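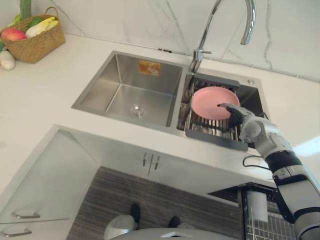
How to stop a robot hand dropping plates when the grip check says everything is fine

I lost two plates before I worked this one out, so I'm writing it up in case you've got the same fault and are busy blaming the fingers. I certainly did! I had the hand half apart on the bench before it dawned on me to look at the logs.

My setup is a Jirivex arm with a multi-fingered hand, running the Nondero control software, and the job is dead simple: take a plate off the roll-up rack over the small basin, lift it, carry it along the counter and put it down. The fault went like this. The hand closed on the rim, the software said "grip OK", the arm lifted, and somewhere on the way across the plate swung down and slid out. No error, no stop. The arm carried on to the end of the move and very politely set down nothing at all.

Before you start

Clear away anything you'd be sad to see broken, put a folded tea towel in the bottom of the big basin, and swap your plates for plastic ones. Keep the stop button in your hand, not on the worktop behind you (guess how I know). And have a look at where your cables run. A loop hanging over the front of the counter can catch on a door handle when the elbow swings, and then you've got a second fault muddled up with the first.

Step 1. Find the log line

Open the grip log and search for code 3286. In Nondero that's "contact reached", and it's the line my lift was waiting for. All it means is that the fingertips have touched something. It doesn't care whether they're curled right over the rim or just resting on it.

Step 2. Watch the finger current

Plot the current for the whole lift, from closing to letting go. On my good lifts it sat at 52 per cent of the limit and stayed there. On the bad ones it started at the same place and sagged to 22 within a moment of the plate leaving the rack. The rack had been holding the plate up, you see, and as soon as it had to hang from the rim alone the fingers crept open.

Step 3. Add a hold check

Go into the lift routine and split it in two. First raise the plate just clear of the bars and pause. Read the current again. If it has sagged, lower the plate straight back down and try a fresh grip, a bit further over the rim. Only let the long move start once the second reading matches the first.

Step 4. Keep checking on the way

Leave the same test running during the carry, and tell the arm to stop dead if it fails. I'd left mine switched off because it made the Kaplan test script run slowly. Silly saving.

Step 5. Try to break it

Tilt the plate on the rack, turn it, smear a bit of washing-up liquid on the rim and run it again. Mine still refuses a soapy rim more often than I'd like, but it puts the plate back and asks for help, and I can live with that.

If you're on the older Amevlow firmware, the pause in step 3 gets skipped unless you save the routine under a new name. That cost me an entire evening in February.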